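Speaker notes -- "Flowers at Home," Drosbridge evening session, June

Start when the room settles. Say hello, thank Anežka Procházka for setting up the buckets. Phones on silent.

Opening. I ran the stall in Clirnham for nine years. We sold nearly 3,000 bunches in a good season, and the question I got most was how to make them last. Most of tonight is my answer to that.

Water first. Clean vase, cool water, fill it a little over halfway. Pass around the two jars from Ultan Gallagher's kitchen, one changed daily and one left alone. Let people smell the second one. Wait for the laugh, then move on.

Cutting. Sharp knife or snips, at a slant, an inch off the bottom. Strip any leaf that would sit under the water line. Do one stem live. Brendan Egan has the spare snips if mine are still in the van.
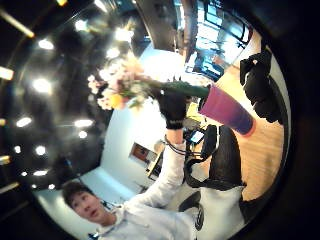
Vase choice comes next, and it matters more than people expect. Tall and straight is the easy one for a long-stemmed bunch. It holds the stems close and you don't have to arrange much. Keep the bunch together in one hand, the way he has it here with the pinks and creams, and let the stems go in as one. A strong color like this pink and purple is fine with pale flowers. Shorter bunches need a lower vase -- show the green Esfahani one, then the jug.

Where to put it. Out of direct sun, away from the fruit bowl, off the radiator shelf. Tell the story about Yurii Yatsenko and the bananas if there is time.

Handout is on the back table, 65 copies. Questions until 8:30, then help stack chairs.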